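Ticket 726
Subject: Drinks prep table, garnish items and layout
Opened by: Annag Menzies
Assigned to: Riaan Nel
Status: Open, waiting on parts
Priority: Normal

Annag Menzies, 10 October 2026, 09:14
The garnish set doesn't match the Tala layout sheet. The sheet asks for a serrated knife and the box had none in it. Also the board slides when you cut on it. Can someone look before the next session?

Riaan Nel, 09:40
Which version of the sheet are you using? There are two in the folder and the older one still has the round board on it.

Annag Menzies, 09:52
The newer one, page 2. Rectangular board.

Riaan Nel, 10:25
Thanks. Went through the box. The serrated knife is on the packing list but was never ticked, so it probably stayed at the Masten store. I have asked Kamala Gounder to check the shelf there. Please carry on with the knives you have and slice the lemons only. Leave limes whole for now.

For the board, try a damp cloth folded flat underneath. Don't use the napkin, that one is for the tray.

Kamala Gounder, 11:03
Shelf checked, no serrated knife. There is one on the Wegener order, line 171, not yet dispatched. I have chased it.

Annag Menzies, 11:30
Damp cloth works on the bare top. With the table cover on, the whole cover moves with the board. Tried it twice.

Riaan Nel, 11:48
Clip the cover at both ends before the board goes down. There should be a bag of 50 clips in the Jimen drawer, the wide ones. If it still moves, leave the cover off.

Murdo Paterson, 12:10
Can I have the table as it stands, please? The sheet doesn't say where the blue plate goes and I need to correct it.

Annag Menzies, 12:22
Fruit, board, plate and bowls:
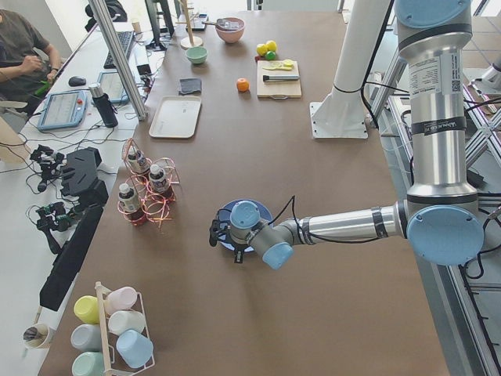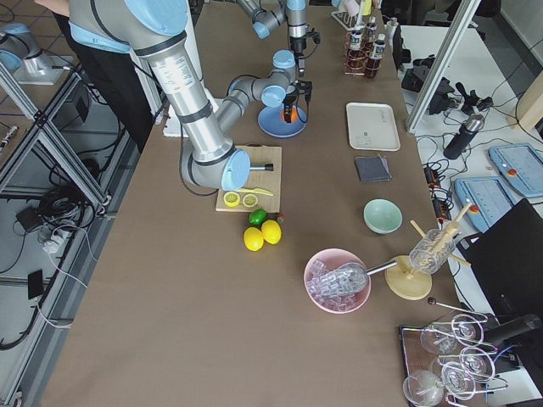

Riaan Nel, 12:41
Murdo, please add a line to the sheet about clipping the cover, and remove the older version from the folder so we don't get this again.

Murdo Paterson, 13:05
Old version removed. New sheet uploaded with the plate position and the clips. I have kept the serrated knife on the list.

Rosalind Benavides, 13:20
Is anything needed from purchasing, or is it all on the Wegener order?

Riaan Nel, 13:26
Only a non-slip mat for the board, one, any colour. The knife is already on order. Leaving this open until both arrive.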